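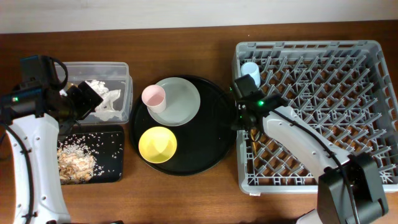

Page last changed: Wednesday, July 8, 2026

The Washing-Up at Gisilside
by Ida Voß

By the time Lieselotte Frerichs got her coat off, the argument had reached the yellow bowl.

"It goes in last," said Hauke.

"It goes in first," said Jörg. "You do the bowls while the water's clean. My mother did the bowls first and she lived on her own terms in Brindport for 40 years."

"Your mother had one bowl."

Lieselotte sat down at the end of the table, which was a good table, reddish and warm-looking, and far too nice for what had been put on it. The supper things were stacked up on the round black tray: a grey plate, a pink cup parked on the rim of the plate, and the bowl in question, yellow as a duckling. Beside them was the grey dish rack, and in the corner of the dish rack, quite alone, stood a small blue cup.

"Who did that one?" she asked.

There was a silence of the sort you get in churches.

"It was a start," said Hauke.

The two men had shared the flat for seven years and agreed on the rent. Everything else was settled by attrition. They had once gone 19 days without a teaspoon because each believed the other had moved them. The teaspoons were in the drawer, under a Jaidee takeaway menu, where Lieselotte found them in four seconds and was never quite forgiven.

"And this?" She pointed at the other tray, the rectangular one, where the remains of supper lay about in crisp brown bits with rice scattered round them like the end of a very small wedding.

"That's Jörg's," said Hauke.

"I cooked it," said Jörg. "It became communal when it was eaten."

"It wasn't eaten. Look at it."

They looked at it. The clear plastic box behind it was heaped with crumpled white tissues, and Lieselotte understood that at some point in the evening an attempt had been made to deal with the rice by hand, that it had gone badly, and that morale had never recovered.

"You could tip it in the bin," she said.

"Which bin?" said both of them, with real interest, and she saw that she had nearly been drawn in.

She had come about the lease. Old Gerd Rothe downstairs wanted 400 a month more from September, or else he wanted them out; his letter could be read either way, and she had brought it along in her bag with the difficult sentences underlined. She had practised on the tram. She would be calm. They would put the kettle on, and she would say it plainly -- there are two of you, you are both past fifty, and perhaps it is time to think about a place each.

"The thing about the pink cup," said Jörg, "is that it can't go next to the blue one."

"No," said Hauke. "God, no."

"They knock."

"They do knock."

He moved his chair along to make room for her elbow. Jörg passed him the tea towel without being asked and Hauke put it over his shoulder, and the pair of them stood considering the rack, all those empty slots, like men looking over a field they might buy.

Lieselotte left the letter where it was.

"Plate first," she said. "Then we'll see."

"Plate first," said Hauke slowly. "Who does plates first?"

Contact the author | © Ida Voß | Back to top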